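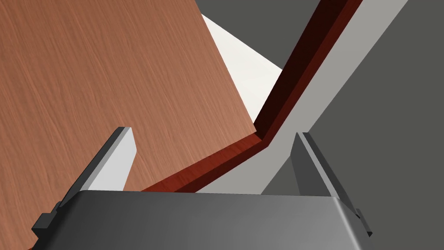

Reading time: 3 minutes

Trurden districts slow to publish emergency contracts, review finds

2018-04-03

Most district governments in the Trurden basin still do not publish the contracts they sign during floods and other emergencies within the time set by their own rules, according to a review released by the Stirkero Institute.

The review looked at all 13 districts in the basin. Under an agreement reached after the last major flood, each one is supposed to post its emergency contracts on a public website no later than 90 days after the work is ordered. The posting should give the name of the supplier, the amount paid, what was bought and the reason the usual bidding process was skipped.

Only three districts met the deadline for every contract in the review period. The others posted some contracts late, left out key details, or published nothing until the researchers asked.

"The rule is clear and the districts all signed it," said Iulian Pascu, the lead author of the review. "What we found is that when the water goes down, the paperwork drops off the list. Staff go back to their normal jobs and the contracts stay in a folder."

Emergency purchasing has long been a weak spot in local government. When a levee fails or a road washes out, officials need pumps, fuel, gravel and temporary housing right away, and most laws let them buy without asking for competing bids. Prices tend to be higher, and there is less time to check who is behind the company that gets the work. Publishing the contracts afterward is meant to let auditors, reporters and residents see how the money was spent.

The Stirkero review does not accuse any district of corruption, and it did not try to judge whether the prices paid were fair. Its authors say that question cannot be answered until the records are complete.

Each district was given a score out of 100. Points were awarded for posting on time, for the amount of detail given, and for how easy the records were to find and download. Nellberg, the largest district in the basin, came out on top. Its site lists emergency contracts on their own page, with a scanned copy of each agreement and a short note from the purchasing office explaining the choice of supplier.

Nellberg did not always do well. In an earlier internal audit, the district was criticized for paying the same haulage firm twice for one delivery of sandbags. The money was recovered, and the purchasing office was told to keep a running log during emergencies. The log is now filled in on the day an order is placed and goes online when the emergency order is lifted.

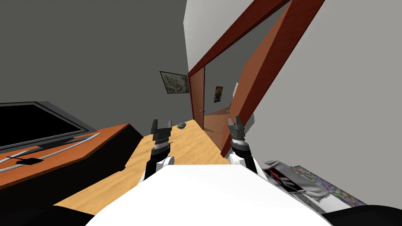 Officials there say the change cost very little. The log is a spreadsheet, and one clerk on each shift is responsible for it. The district also dropped a step that had required the legal department to approve each posting separately, a step that had been adding weeks.

The lowest scores went to the upland districts, where local governments are small and in some cases a single person handles purchasing, payroll and property records. Several told the researchers that they had the contracts on paper but had never been shown how to load them onto the basin website. Others said they had not known that repairs carried out after the flood season counted as emergency work at all.

That second point takes up a good part of the review. The agreement does not say when an emergency ends. Some districts treat it as over when the warning is lifted, while others keep using the faster purchasing rules through months of rebuilding. A bridge repair might be posted as an emergency contract in one district and put through a regular tender in the next, and this makes it hard to compare spending across the basin.

The review recommends a common definition, with the emergency period ending on a fixed date set by the basin council each time a warning is issued. Any extension would need a public vote. It also asks for a simpler form, with the fields that matter most at the top, and for the council to pay for a shared records officer who could travel between the smaller districts.

Pascu said the shared officer would make the most difference. "The small offices are not hiding things from us. They opened the cabinets and let us copy what we wanted," he said. "But a person who wants to know who repaired the pumping station should not have to drive up a mountain to find out."

The review also looked at who gets the work. Where the records were complete, the researchers were able to match suppliers against the company register. In most cases the owners were easy to trace. In a smaller group of contracts the supplier was owned by another firm registered outside the basin, and the trail stopped there. The authors suggest that any company taking emergency work should have to name its owners before it is paid, with the names posted alongside the contract.

Business groups have objected to that idea in the past. They argue that small contractors already wait too long for payment after a disaster and that more forms would discourage them from taking the work. The review says the owners' names could be collected ahead of time, through a list of approved suppliers that districts would update every year outside the flood season. 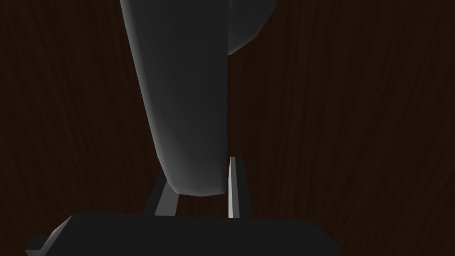
A few districts already keep such lists, but they are not shared. A contractor approved in Nellberg has to apply again to work across the river, and a firm barred in one district for poor work can still be hired in another. The review calls for one list for the whole basin.

The work was paid for by the Ciobanu Fund, which supports research on public spending and disaster planning. The fund had no say in the findings, the authors said. District governments were given a draft and had a chance to correct errors, and their replies are printed in full at the back of the review.

The replies vary a good deal. Some districts accepted their scores and gave a date by which missing contracts would be posted. Two disputed the way late postings were counted, saying the basin website had been offline for part of the review period. The researchers checked the site's maintenance records and adjusted the scores for the days in question. One district did not reply.

Residents' groups have welcomed the findings but want the council to go further. In written comments sent along with the review, several asked for penalties for districts that miss the deadline, such as a hold on part of the next year's flood grant. The authors decided against recommending this. They say that cutting flood money to a district with weak records would mostly hurt the people living there, and that it might lead offices to label fewer contracts as emergency work in order to avoid the rule.

The basin council is due to discuss the recommendations at its meeting in June. A change to the agreement needs the support of every district, though the council can adopt the new form and hire a shared officer by a simple majority.

The full review, with district scores and the list of contracts examined, can be read at the Stirkero Institute's office in Nellberg or requested by mail. The institute plans to repeat the exercise after the next flood season, using the same scoring method.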